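This site uses cookies to remember your settings. By continuing to browse you agree to our use of cookies. Accept | Manage

Vanness Robotics Club News
2019-04-20
By Phyllis Rowbotham

What the two-arm group has been up to

Hello again, everybody! I promised last time that I'd write up the Sterna project properly, and then I kept putting it off in favor of snack schedules and parking. So this whole item goes to them.

If you missed the January meeting, Sterna is the name the students gave to their two-arm setup (it's a kind of bird, a tern, and there was a long vote over it that I will not go into). The idea came from Lingyun Tang, who coaches the older students and had grown tired of watching everybody pick up foam blocks. Blocks are fine. You can learn a lot from blocks! But once you can pick up one block you can pick up pretty much all of them, and she wanted something that would fight back a little.

So: flowers. Artificial ones, tulips mainly. The task is for one arm to take hold of a tulip and pass it over to the other arm, and eventually for the pair of them to put together a small bunch. It sounds like a party trick, and I said so at the time. I take it back. I tried driving one arm myself two weeks ago and I was terrible at it. The stem is thin, so you have hardly anything to grab, and the leaf is long and floppy and goes wherever it pleases. You line everything up beautifully, you close the fingers, and you've got a fistful of leaf.

The students drive the arms by hand for now and record every attempt, good or bad, including what the little cameras on the grippers pick up. Those recordings are what the software will learn from later. Lingyun wants 1000 of them before anyone is allowed to say the word "training," and she has a sheet taped up by the door where the tally goes. We are at over 90 as I write. Yes, I know. There's a way to go.
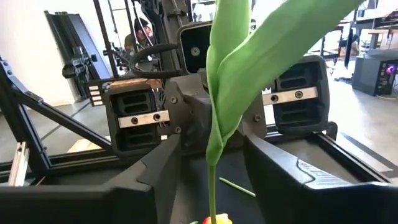

What we've learned so far

The leaf matters more than the flower. Everybody went in thinking about the petals, being so careful not to squash them, and then spent the next month talking about leaves. When one curls over in front of the wrist camera, it hides a good part of the other gripper, and the driver is left guessing how far apart the two sets of fingers are. Some of the kids wanted to trim the leaves off. Lingyun said no, real tulips have leaves, and that was the end of that.

Slower is better, up to a point. Our early drivers were rushing the handoff. Then they all got the message and went so slowly that one attempt ran long enough for me to make coffee and drink it. The happy middle seems to be moving quickly while the arms are far apart and easing off for the last few inches.

Talk out loud. With two people driving, one on each arm, the pairs who chat the whole way through ("I've got it, I've got it, okay, you close") do much better than the quiet ones. I think this is my favorite thing to come out of the project, and it has nothing to do with the hardware.

Cables need somewhere to go. We've lost more time to snagged cables than to anything else this season. Please, please look at the loops before you start a run, and if one looks tight, stop and ask.

Coming up

The group will show a handoff at the Zillport spring fair, on the table next to the Kang team, who are bringing their line followers again. Bring your families! Visitors will get a turn at driving if the line isn't too long. We also have room for two more students on Sterna, no experience needed, though patience would be very welcome. Talk to Lingyun at any session or drop me a note.

And if anyone is clearing out a craft closet, we'd love your fake flowers. Daffodils are next on the list, and I already hear they're worse.

Contact the editor: Phyllis Rowbotham, through the club front desk | © 2019 Vanness Robotics Club | Back to top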